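4.2 Estimating jaw opening from the wrist view

The hand-held gripper has no encoder, so the jaw opening has to come from the images. Our first version of the Flinix tracker fitted a straight line to the inner edge of each grip pad and took the distance between the two lines. It worked on new pads. On worn pads the fitted line jumped between the pad surface and whatever was sticking out of it, and the estimated opening jumped with it. The policy then learned to close late.

We replaced the pad edges with features on the rigid parts. The tracker now finds the metal eyelets on the link arms and the small holes in the tip blocks, and solves for one opening angle per finger. The pad is masked out before the fit - its outline is used only in the contact check described in Section 4.3.
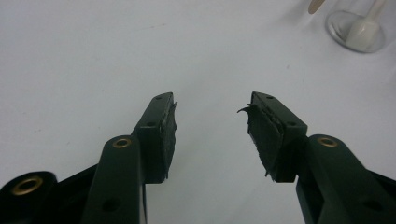 Page last changed: 22/09/2018

Figure 3. Open jaws over a bare stretch of table. Both pads are torn, and a flap curls out from the upper corner of the right one. The brass eyelets stay distinct against the dark green plastic.

We tested both versions on 338 recordings, of which 100 were made with worn pads. The edge-based version lost track in 19 of the worn-pad recordings. The eyelet-based version lost track in 13, mostly when one arm left the view and its eyelet went with it. In those cases the tracker holds the last angle and marks the values as low confidence, and the planner ignores them.

Pantelis Liapis wrote the solver and Chutima Rungrueang labeled the eyelets. The labels are stored with the Trurkasora recordings.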